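Ticket 1377: Old programs look gray and washed out after the Branamau update

Product: Vindow archive player, with Branamau transcoder
Collection: Saengthong Television Science Library
Opened: October 18, 2019
Priority: Normal, raised to High
Status: Closed, fixed with workaround

Original report

We run a small online library of science and technology television from the 1970s, 80s and 90s. Most of it is magazine shows, studio demonstrations and schools programs. The tapes were digitized some years ago and the masters are fine. Branamau makes the viewing copies from the masters, and visitors watch them in the Vindow player on our site.

We updated Branamau in September. Since then every viewing copy we have made looks flat. Black studio backgrounds come out dark gray, and white lab coats and title cards come out a dull off-white. Colors are weaker too. Copies made before the update still look right, even when they come from the same tape as a bad one.

We first noticed it on a program about home computers. The first half was transcoded before the update and the second half after it, and when you go from one to the other it looks as if someone has put a thin sheet of tracing paper over the screen. A visitor wrote in to ask if the program had been recorded with two different sets of cameras.

What we have tried so far:

Clearing the browser cache. No change.
Playing in a different browser. No change.
Playing on a phone and on a tablet. No change.
Downloading the viewing copy and playing it in a desktop player. Still gray.
Playing the master in the same desktop player. Looks normal.

Nothing shows in the Branamau job log except the usual lines. Every job ends with "completed" and no warnings.

Support, first reply

Thank you for the list, it saves some time. If the downloaded copy looks gray in a desktop player then Vindow is probably not at fault, and the change has been made to the file itself. Please send the following:

1. The job log for one good copy and one bad copy, full length.
2. The technical report for one master. In Branamau this is under Inspect, then Save Report.
3. The name of the profile you use for viewing copies.

Please do not start the batch again yet. If it is a level problem, the copies will all have to be made a second time and there is no sense in adding to the pile.

Reporter

Attached. The profile is "Web Standard", and we have never edited it. The batch had 200 programs in it and we have paused it. It had finished 47 when we stopped.

One thing I should add. Not all of our new copies are bad. I said they were, but I have now gone through the finished ones and the newsreel shorts look correct. Those came from a different supplier, on film, and were scanned and not captured from tape.

Support

That is useful. The two reports differ in one place that matters. The newsreel masters have a field called "range" and it is set to "limited". The tape masters have the same field and it is blank.

Some background for anyone who finds this ticket later. Television video does not use the whole scale of numbers available to it. In an 8-bit file, black sits at 16 and white at 235, with a bit of spare room below and above. That is limited range. Computer graphics normally use the whole scale from 0 to 255, and that is full range. A file is supposed to say which it is. Plenty of older capture equipment never wrote that information, and for years it did no harm, as software guessed "limited" for anything that looked like television.

The version of Branamau you installed in September guesses "full" when the field is blank. It then squeezes the picture down into limited range. Your tapes were in limited range to begin with, so they get squeezed twice. Black moves up from 16 to 30 and white comes down from 235 to 218. That matches what you are seeing.

Please confirm it on one program before we change anything. Open the bad copy in Inspect, turn on the waveform, and look at the lowest and highest parts of the trace.

Reporter

I have not used the waveform before. Is there a particular kind of shot I should pick? I tried it on a studio interview and the trace was a thick band through the middle and I could not tell much from it.
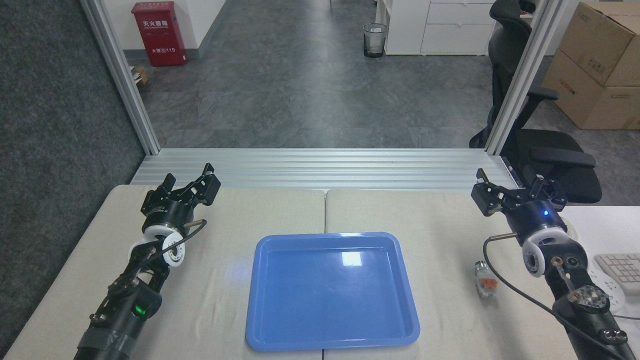

Support

A waveform is only as good as the shot you feed it. An interview against a beige curtain has very little true black or true white, so the trace sits in the middle whether the file is right or wrong. Choose a shot with something properly dark and something properly bright, and if you can, a small shiny highlight. The bright white reflection on the inside of that blue tray is the sort of thing you want for the top end, and black equipment like the two arms does well enough for the bottom. A pale tabletop on its own will not tell you anything. In programs of your type, a title card with white letters on black is usually the easiest choice. Park on it in the good copy, note where the trace starts and stops, then do the same in the bad copy.

Reporter

Used the opening titles of program 144 in the catalog, which we have as both a good and a bad copy. In the good one the black part of the trace is on the 16 line and the letters reach 235. In the bad one black is at 30 and the letters stop at 218. So those are your numbers.

I also tried a laboratory segment from the same program, with a soldering demonstration. The bright spots on the metal go above 235 in the good copy and stay well below it in the bad copy.

Support

Confirmed, then. Bright spots going above 235 are normal for tape material, by the way. Leave them alone.

Two ways to fix it:

Option A. Change the profile so that blank means limited. Make a copy of "Web Standard" and give it a new name, as the built-in profile is replaced at each update. Open the copy, go to Video, then Input, then Range. Change it from "Auto" to "Limited". Save.

Option B. Write the missing field into the masters. This is the tidier fix, but it touches your master files. Do it only on a second set, and only after you have checksums for the originals.

We suggest Option A for now. Do not change the brightness or contrast settings in the profile to make up for the problem. It can look right by eye, but it will ruin the newsreels, and it will be wrong for everything once the range setting is corrected.

Reporter

Went with Option A. Made a new profile and ran one program as a test. Black and white are back where they should be in the waveform, and side by side with the old copy I can't see a difference.

But on the website it is still gray. I have cleared the cache again. The desktop player shows the new file correctly.

Support

Two possible reasons. Either Vindow is still pointing to the earlier copy, or your host is serving a stored one. Who hosts the video files?

Reporter

Dillemine. The files go up overnight under the same file name as before.

Support

That will be it. Dillemine keeps a stored copy of each file on its delivery servers, and a new file with the same name does not replace it until the stored one expires. Your account is set to 30 days. You can either purge the files by name in the Dillemine control panel, or turn on "Add version to file name" in Vindow under Storage, Publishing. We would do both. The purge clears up what is there now, and the version setting stops it from happening next time.

The poster images are stored separately, so purge the "posters" folder as well or you will have gray thumbnails in front of good video.

Reporter

Purged both folders and turned on the version setting. The test program plays correctly on the site now, on the phone too. The thumbnail took a few minutes longer than the video.

Restarted the batch from the beginning with the new profile. The newsreels went through it as well, and I checked two of them on the waveform. No change from before, as they were limited already.

One question before this is closed. The captions for the schools programs are now half a second late. Is it the same fault?

Support

No, that is separate. The range setting has no effect on timing. Please open a new ticket and attach one caption file and the matching job log. If the programs start with a countdown clock, say so in the ticket, and say if the clock is trimmed from the viewing copy.

Resolution notes

Cause: Branamau treats a blank range field as full range when Input Range is set to "Auto". Masters captured from tape often have no range information.

Workaround: Custom profile with Input Range set to "Limited". Remake affected copies, then purge stored video and posters at the host.

Follow-up: Passed to the Branamau developers with a request to log a warning when the field is blank, and to bring back the earlier guess for interlaced standard definition files. No release date yet. The custom profile can stay in place after that release and will do no harm.

Ticket closed by reporter.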